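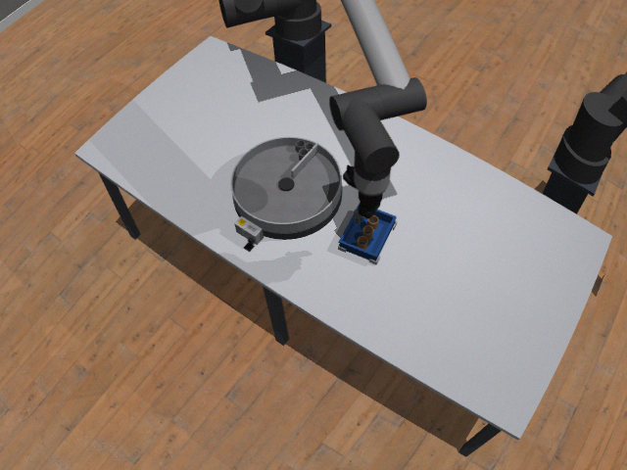 ボウルフィーダーと双腕セルのリスクアセスメント、シミュレーション段階でどこまで書くべきか

投稿者:ねじ山三郎

部品供給まわりの設備設計をしています。テーブル一台にアームを二台配置したセルを検討中で、いまはシミュレーションだけ組んであり、実機はまだありません。

構成は、丸いボウルフィーダー、その手前に小さなコントローラ箱、横に青いトレイ。ワークは茶色い小さな円筒形のブッシュです。一台目のアームがフィーダーとトレイの間でワークを扱います。二台目は後工程用で、いまのところテーブル脇に立たせてあるだけです。テーブルの右半分は後工程の治具用に空けています。

社内の設計審査が9月にあり、それまでにリスクアセスメントの初版を出すように言われました。相談したいのは次の点です。

まず、実機がない段階のリスクアセスメントにどの程度の意味があるのか。上司は「速度も力も決まっていないのだから枠だけ作ればよい」と言い、品質保証の担当は「シミュレーションがあるなら危険源の洗い出しは全部できるはず」と言います。

次に、二台のアームの動作範囲が重なる部分の扱いです。動作プログラム上は干渉しないように組むつもりですが、それを保護方策として書いてよいのでしょうか。

最後に、フィーダーはメーカーの完成品を買います。フィーダー単体の危険源はメーカーの文書を引用して終わりにしてよいか、こちらで改めて評価が要るのか。

アームの機種は未定で、候補は二つあります。ワークの質量は18グラム、トレイは人が手で交換します。安全柵を付けるか、協働運転にするかも決まっていません。

Elvira Cabrera

装置メーカーで機械安全の確認をしています。順に書きます。

初版は今の段階で作る意味があります。ISO 12100の流れでいえば、最初にやるのは機械の制限の決定です。使用上の制限、空間上の制限、時間上の制限の三つで、数値が未定でも文章で書けます。「トレイは作業者が手で交換する」はそのまま使用上の制限に入りますし、ここを書かないまま危険源の一覧を作ると後で必ず抜けます。

危険源の洗い出しはシミュレーションでかなり進みますが、全部は無理です。シミュレーションで分かるのは位置関係、到達範囲、姿勢です。分からないのは、配線の取り回し、エア抜けの挙動、ワークの引っ掛かり、清掃のしにくさなどです。分からないものは空欄にせず「実機で確認」と書いて、確認する時期を入れてください。私が見ているJarsteadという組立ラインでは、初版で32項目挙げ、そのうち実機確認にしたものが三分の一ほどありました。実機を据え付けてから追加になったのは、ほとんどが段取り替えと詰まり除去の項目です。

見落としやすいのは自動運転中以外の作業です。ティーチング、フィーダーへのワーク補給、詰まりの除去、トレイ交換、清掃、保全を別々の行に分けてください。

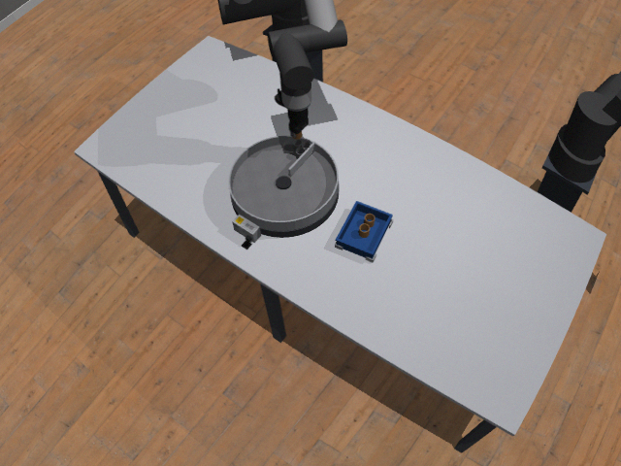 たとえばボウルの中からワークを一個つまむ動作なら、自動運転中の危険源は指とグリッパ、グリッパとボウルの縁の間の挟まれです。同じ場所でも、詰まり除去のときは作業者がボウルに手を入れている状態から考え始めるので、リスクの見積りが変わります。停止中のグリッパが把持を続けているのか開くのかも書いてください。電源断やエア断で落としても危なくないワークなら、その旨を根拠付きで書けば足ります。

二台の干渉について。動作プログラムで干渉しないようにしてある、というのは保護方策としては書けません。通常の動作プログラムは安全関連部ではないからです。空間を制限したいなら、機械的ストッパか、安全機能として認められた軸・空間の制限機能を使い、要求される性能レベルを決めて書きます。また、アーム同士の衝突それ自体は設備の損害なので、人の危害とは分けてください。人の側で見るべきなのは、二台の間に人が入れるか、一方を止めて作業しているときに他方が動くか、非常停止がどこまで効くかです。二台目がまだ何もしない計画でも、電源が入るなら対象です。

フィーダーについては、メーカーの文書を引用するのは構いませんが、それで終わりにはなりません。ロボットと組み合わせた時点で統合システムになるので、組み合わせで生じる危険源は統合する側が評価します。ISO 10218-2の範囲です。2025年に改訂版が出ているので、社内の手順書が旧版のままなら先に確認してください。国内で使うなら労働安全衛生規則の柵や囲いの規定も関係します。出力による扱いの違いがあるので、機種が決まったら見直しを入れてください。

協働運転にするかどうかは、機種より先に作業内容で決めるほうが楽です。トレイ交換の頻度が低いなら、止めてから開ける扉とインターロックで済むことが多いです。

Kasus_hozen

保全の立場から一つだけ。

コントローラ箱の位置は早めに決めたほうがいいです。うちのセルもフィーダーのすぐ手前に置いていて、振幅調整のたびにボウル越しにアームの下へ腕を出す格好になっていました。結局、箱を柵の外へ移しました。調整作業をどこに立ってやるか、シミュレーションに人の模型を立たせて見ておくといいと思います。

それと型式ラベルは、据え付けた後でも読める向きに。

通りすがり202

柵を付ければ全部解決なのでは。協働は結局遅くなるし。

ねじ山三郎

ありがとうございます。機械の制限から書き直すことにしました。作業は六つに分け、トレイ交換と詰まり除去は別の行にします。干渉回避のプログラムは保護方策の欄から外し、設備損害の対策として備考に移しました。

箱の位置は確かにボウルの手前でした。人の模型を入れて見てみます。

柵については、付けたとしても扉を開けた後の作業が残るので、その分は評価が必要という理解でいます。

Elvira Cabrera

その理解で合っています。扉を開けたときに二台とも止めるのか、片方だけなのかも明記してください。再起動の操作位置からセルの中全体が見えるかどうかも、初版の段階で図に入れておくと審査で聞かれずに済みます。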